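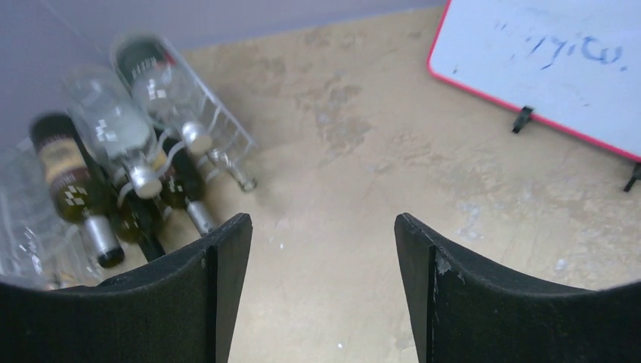
Bottles held in a rack, with a dark green wine bottle beside two clear bottles.

A bottle rack is a frame or stand used to hold bottles in a home, shop, bar or cellar. Racks are most often associated with wine, but many are used for a mix of wine, spirits, oil, syrup and water. They are made of wire, wood, plastic, clay or sheet metal, and range from small countertop stands to fixed shelving that covers a wall.

Types

Wire racks are light and open, and the labels can usually be read without taking the bottles out. Many are coated in plastic or enamel to slow rust and to keep the metal from scratching glass. Folding wooden racks, built from crossed slats, were common in home cellars before wire became cheap. Modular racks are sold as single cells or short rows that clip together. The Eltevar, a stacking rack with rows of 3 cells, is of this kind and can be built up to a height of 12 rows if it is fixed to a wall.

Tilted racks hold each bottle at a slant. In shops the neck usually points toward the customer. In sparkling wine production a steep neck-down angle is used so that sediment settles against the closure, a process known as riddling.

Position of bottles

Wine closed with a natural cork is traditionally stored on its side. The wine stays in contact with the cork, which might otherwise dry out and shrink over a long period. Wine under a screw cap can be stored in any position.

Spirits are normally kept upright. Strong alcohol can break down cork stoppers and the liners of some caps, and a slow leak may go unnoticed in a horizontal rack. Cooking oil and vinegar are also kept upright once opened. In mixed racks, sealed bottles may lie flat for a short time without harm.

Size and fit

The standard wine bottle holds 750 milliliters and is close to 3 inches across. Spirits bottles vary more, and a 700 milliliter bottle with a broad body may not fit a cell made for wine. Champagne bottles and some Burgundy bottles are also wider than average. Makers of mixed racks get around this with flexible wire loops or with open trays in which bottles of different shapes lie side by side and may overlap.

Labels and color

Dark green and brown glass protects the contents from light, and is used for many red wines. Clear glass gives little protection and is common for vodka, gin and some white and rosé wines. Racks holding clear bottles are best placed away from windows.

Collectors who store bottles flat often turn the labels upward so that they can be read from above. Others hang a paper tag on each neck. In her household guide The Fluken Pantry, Agnes Baird recommends grouping bottles by closure first and by contents second.

Care

Coated wire can be wiped with a damp cloth and mild soap. Chips in the coating should be touched up before rust spreads to nearby labels. Wooden racks in damp cellars are checked for mold, usually once a year.

See also

Wine cellar
Decanter
Riddling rack
Screw cap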